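Print this post | E-mail this post

Resetting the drawer cell, and a gripper pad that wouldn't stay put

Last updated: March

I spent most of Thursday getting the drawer cell at Skendura back into shape, and since two people have asked me how it's set up, I'm writing it down before I forget the details.

The cell is one arm and one chest of drawers. The job is opening and closing the drawers, and moving small household things from the top of the chest into them. We bought the chest second-hand and painted over nothing, so it has the chips it came with. I've come to like that. A new one would have been stiffer on the runners, and stiff drawers trip the force limit before they teach you anything.

The complaint this time was the gripper. Hinata Hayashi, who runs the night sessions, left a note saying the fingers closed off-center and lost the knob on the top drawer three times in a row. I pulled the log and found the count had passed 3500 open-close cycles since the last pad change. I normally change them at 3500, so it was due.

The pads are held by one small screw each. Both came out without trouble. The old glue did not. I scraped it with a plastic card, wiped the seat with alcohol and left it ten minutes. The first new pad went on and then shifted when I tightened the screw, which is what it had done in January too. Jagadeesh Rajan told me to snug the screw first, close the fingers on a flat piece of card, and only then do the final turn. That worked. I should have asked him in January.

After that I re-zeroed the fingers. Open fully, close fully, set zero, open again. The controller wants this done with the wrist level, and it does not warn you if it isn't. I did it once with the wrist tipped down and had to do it over.

Then the arm itself. I moved the base joint through its range by hand with the brakes released, listening for the click we had last fall. No click. I put the brakes back on and ran the slow check with the drawers a little open, the way the night sessions usually start.

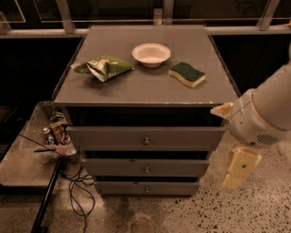

Fingers open at the front corner of the chest, with the bowl, the sponge and the snack bag on top.

The objects matter more than I expected when I started this. The sponge gives when you squeeze it, the bowl doesn't, and the snack bag changes shape every time it's picked up. If the zero is off, the bowl will show it first. The fingers touch the rim on one side before the other and push it along the surface.

I ran each object ten times. The bowl slid once, on the second try, and I put that down to my own start position. The bag was fine. The sponge was fine from the side and poor from the end, same as always.

The drawers took longer. The knobs are small and round, and the approach has to come in square. I had the taught point for the top knob a few millimeters low, probably from when the chest got bumped by the cleaning cart. I retaught all three knobs, top to bottom, and put fresh tape on the floor at the back feet. The old tape had lifted.

One thing I haven't fixed is the cabling on the table side. I keep meaning to run the cables through a proper channel. Tsao quoted me 200 for the parts, and I have not made up my mind. For now the arm's path stays clear of that side - I checked the limits twice.

Finished at 6:40 p.m. The log reads 687 cycles on the new pads as I write this, all from Hinata's sessions, and she hasn't left another note. I'll look at the screws again at 1000 and see if the left one has backed off.

If you're doing the same job on a similar gripper, write the pad change on the cell itself as well as in the log. I use a strip of masking tape on the controller lid.

Shares: 3 | Comments: 2

Print this post | E-mail this post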